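Kerkholm extrusion frame kit — four months in

Short version up top since I'm writing this between two other jobs. Good kit. Annoying bag of hardware. I'd buy it again, probably not at full price.

What I bought: the Kerkholm small rectangular frame kit, silver finish, with corner gussets. Ordered through Kidstead because they had it and Duvis didn't. Four bars, a bag of brackets, a bag of screws, a bag of the little sliding nuts, one hex key, one sheet of instructions folded so many times the middle drawing is unreadable. I paid 200 for the lot, shipping in. You can get bare bar cheaper if you own a decent saw and like filing ends. I don't have either one of those going for me.

Came on a Thursday, box a bit crushed, bars fine. Whoever packs these things wraps each bar in its own sleeve and then throws the screws in loose. One bag had split. Spent a while on the floor with a magnet before remembering that the brackets wouldn't stick to it anyway.

Assembly. Not hard. Slow. The nuts slide in from the end of the bar, so if you forget one you take the corner apart again. I forgot one. Then I forgot a different one. Trilok Tiwari, who lent me the bench, told me to load every nut before touching a bracket and add a couple of spares on each side for later. Do what he says. It's not on the sheet.

Don't tighten as you go. Leave all the corners loose, lay the frame on something flat, push a square into one corner, tighten that, go to the opposite one. Mine came out square enough that I stopped measuring. First try it was visibly a parallelogram, becuase I cranked down the first corner like it owed me money.

The hex key in the bag is soft. Rounded off before I got to the last corner. Use your own.

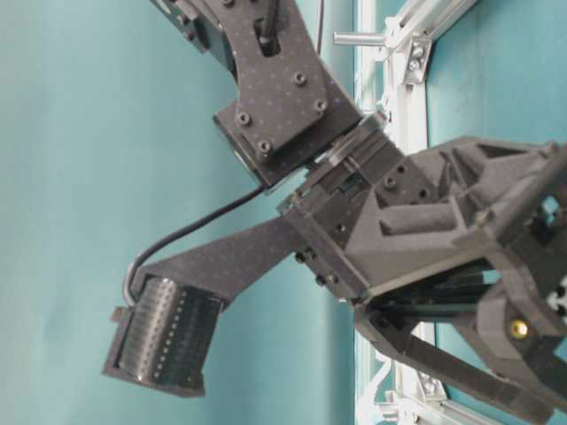
Screws next. I swapped the supplied ones for black hex screws out of the Pant assortment box (407 pieces, a fair few of which I will never find a use for) and they've been great. Heads are cut clean, key seats properly, nothing stripped so far. The Kerkholm ones work, they just feel like what they are. If you're only going to build it once and leave it, keep the stock screws and save yourself the trip.

Stiffness: very good for the weight. I can pick it up by one corner and it doesn't rack. The gussets do most of that. I tried it with the flat joining plates first, from an older project, and you could feel it give if you leaned on it. Put the gussets in and that went away. If you see the cheaper version of the kit listed without them, skip it.

The grooves are the whole point of this stuff and they're good here. Consistent width, no burrs, fittings slide along without catching. Except near one cut end where there was a bit of swarf left in the channel. Ran a toothpick down it. Fine.

Things I didn't love:

Grooves fill up with dust and lint. Every few weeks I go down them with a dry paintbrush. There's a snap-in cover strip you can buy, sold seperately, costs more than it should.

Finish marks easily. Slid one bar along another and got a long scuff. Doesn't matter to me, might matter to you if it's going in a living room.

No feet. Raw bar on whatever you put it on. I lay mine on a matte surface and it stays where I leave it, but on a polished table you'll want pads.

Instructions, already covered. Kidstead has a PDF on the product page that's the same drawing at a size humans can read. Shakuntala Mittal in their parts department emailed it to me before I'd found the link, which was nice of her, and quick too.

Clear fittings: not part of the kit, but you can mount small clear plastic pieces along a bar and it looks neat. Warning, clear plastic shows every fingerprint and goes cloudy if you clean it with the wrong spray. Water and a soft cloth. And snug, no tighter. I cracked one by giving it the extra quarter turn. Clear parts don't warn you.

Wiring over an open frame like this is easy enough, just leave some slack in it. Thin cable pulled tight across a bar edge is asking for trouble.

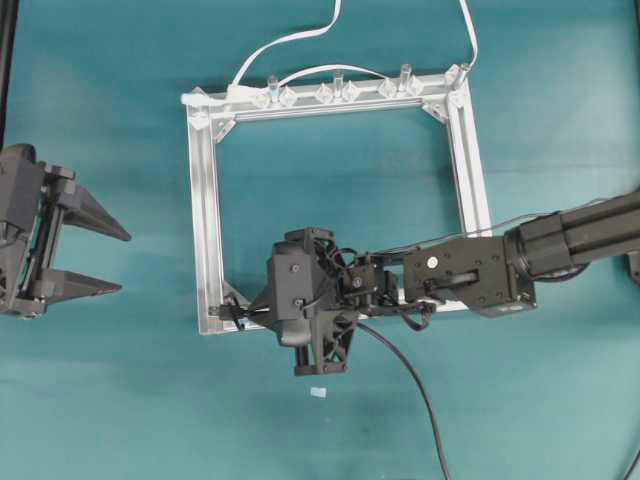 Can you add a crossbar later without taking the frame apart?
If you loaded spare nuts in the long bars at the start, it goes in with just the key. Otherwise you need to open one corner, or buy the drop-in nuts that twist into the groove from the front. Those cost more per piece and I find them fiddly, but they beat redoing a corner you already got square.

Order number for the gusset pack on its own is 3981, if you lose one or want doubles. They come with screws but no nuts. Of course.

Price again. 200 is steep for four sticks and some brackets. You're paying for straight cuts and not having to think about it. Bench of mine has had more than 13 little projects on it this year and this is one of the few I haven't rebuilt, so I guess that's worth something.

Four out of five. Would be higher with a better key and a bag that stays shut. Will update if anything works loose, gotta run.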